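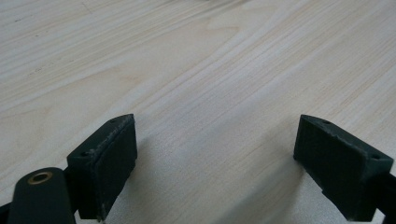 Willeo Work Table, pale wood top

The Willeo is a plain table for a kitchen, a sewing corner or a small office. The top has a very light color, between cream and beige, and the grain runs in long soft lines across it. In some places the lines go straight, in other places they bend. Each top has its own pattern, so the one you receive will differ a little from the one on this page.

Legs are sold separately, in 3 heights. Delivery from our Magesa store takes 10 working days. 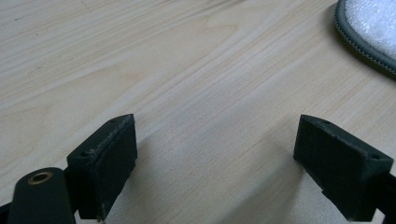
Jeptoo Nzioka
Product Editor, Hemum

I have used this table at home since February, mostly for cutting fabric and for paying bills. The pale color makes the room feel bigger, and I find dropped pins quickly. A small dark speck in the grain is normal for this top and we do not accept it as a reason for return.
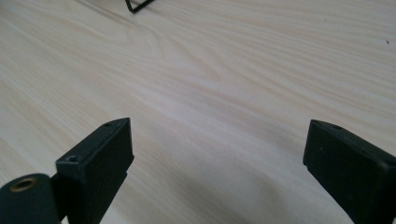 For daily cleaning I take a soft cloth with a little water and wipe along the grain. Please do not put hot pots directly on the surface. If you need a table for more than four persons, look at the Plinix, it is longer and uses the same legs.

Guarantee: 7 years on the top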